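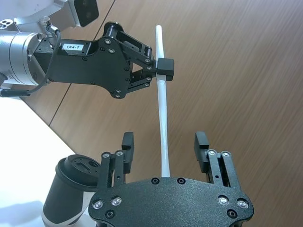

Tube and gripper, label 184-7.

List: Geum dowsing and subtle sensing list
Subject: Re: Pedville lane results, and the question about rod material
Date: 9/29/18

Replying inline, with the earlier message trimmed to the parts I can answer.

> I read the Pedville summary twice and I still don't see how you get from
> 367 correct calls to "no clear effect." That is a lot of correct calls.
> Most of us on this list have found water with rods at one time or
> another, and a summary like this will be quoted against us.

The count by itself doesn't say much until you set it beside what guessing would give. There were seven lanes, each with a buried pipe, and water ran in only one of them on any given walk. The lane was drawn by lot before each walk. A person who felt nothing and named a lane at random would be right one time in seven. We logged 2497 walks. One seventh of that is just under 357. We got 367, so the surplus is ten calls and a fraction.

For that many walks the normal spread from luck alone is between 17 and 18 calls either way. A surplus of ten sits well inside it. If the whole series were run again with people flipping through a deck of lane cards, a result this high or higher would come up often. I don't say this shows dowsing does nothing. I say the series can't tell a small effect from none, and the summary is worded to match.

> Several of the walkers were beginners. Shouldn't they be taken out?
> If you average good dowsers with people who picked up rods that
> morning you will wash out anything real.

I agree with the point in principle. The trouble is that we did not sort walkers by experience before the start. The sign-in form had a line for years of practice, but it was optional, and too many people left it blank. Sorting them now, with the results in hand, means any line I draw could be drawn to suit the answer. I tried the split on the forms that were filled in and the practiced group did slightly worse than the beginners. I would not make anything of that either.

For December the plan is to make the line on the form required and to fix the cutoff in writing before the lots are drawn. If you have a view on where the cutoff should be, post it to the list and not to me directly, so there is a record.

> What rods were used? Copper responds differently from steel, and the
> Gernex rods with the sleeved handles are known to be sluggish.

Walkers used what they brought. Those without rods borrowed from a box that had bent brazing rod, coat hanger wire and two pairs of Gernex rods in it. Material was written down for most walks but handle type was not, so I can't answer the part about sleeves. By material there is nothing that stands out.

On sluggishness in general: a rod in a sleeve turns with less friction than one gripped in a bare fist. It will swing sooner for a given tilt of the wrist. So if the sleeved rods feel slow, I would look at the bore of the sleeve first. Grit in there is common. A dry cloth pulled through on a string usually clears it. Oil makes it worse after a few weeks outdoors.

> The Vukcombe people say the body is the real instrument and the rod is
> only a pointer. If that's right, the test should be done bare-handed.

Could be. The Vukcombe handout says the signal is felt in the palms and forearms before the rod moves. It also says the walker should not wear a watch or carry keys. We did not control for either at Pedville. A bare-handed series needs a different kind of call, as there is no rod crossing to write down. My suggestion would be that the walker stops and says "here" once, and the nearest lane is taken. No second tries. The second try is where most of the soft results in the older write-ups come from.

One thing did come up that may bear on this. Lane four, the middle one, was called far more often than any other, whether or not it was live. People seem to settle on the center. Since the live lane was drawn by lot, this doesn't add to or take away from the score over a long run, but it does mean many calls were made on something other than what was under the ground. A circle of lanes in place of a row would remove the center. It would also need more pipe than we have.

> Was the flow strong enough? Natural veins carry a lot more than a
> garden hose.

Flow was held at about 2000 gallons a day, read from a meter at the standpipe. I have no figure for a natural vein that I would trust. The pump house was far enough away that nobody reported hearing it. Pipe noise is a separate matter. At the near end of the field, by the valve box, a faint hiss could be heard if you crouched. Walkers were asked not to crouch, and the start line was moved back after the first session. The walks before the move are still in the total. Taking them out does not change the result in either direction by enough to mention.

> Finally, will the raw sheets be made available?

Yes. They are being typed up now. The sheets show the walk number, the lane drawn, the lane called, the rod material where known, and weather. Initials will be replaced by a letter code. Some of the sheets got rained on and a few entries have to be read against the carbon copy, which is slow work. If the copy and the original disagree, both readings will be given and the entry marked.

Two corrections to the summary as it was posted:

The soil was given as clay. It is clay over gravel, and the pipes are in the clay.

The lane spacing was given center to center in one place and edge to edge in another. Center to center is the right one. I will fix the drawing.

Please trim quotes when you reply. The archive on the Geum server cuts off long messages and the last thread lost its ending that way.

– Pedville series, records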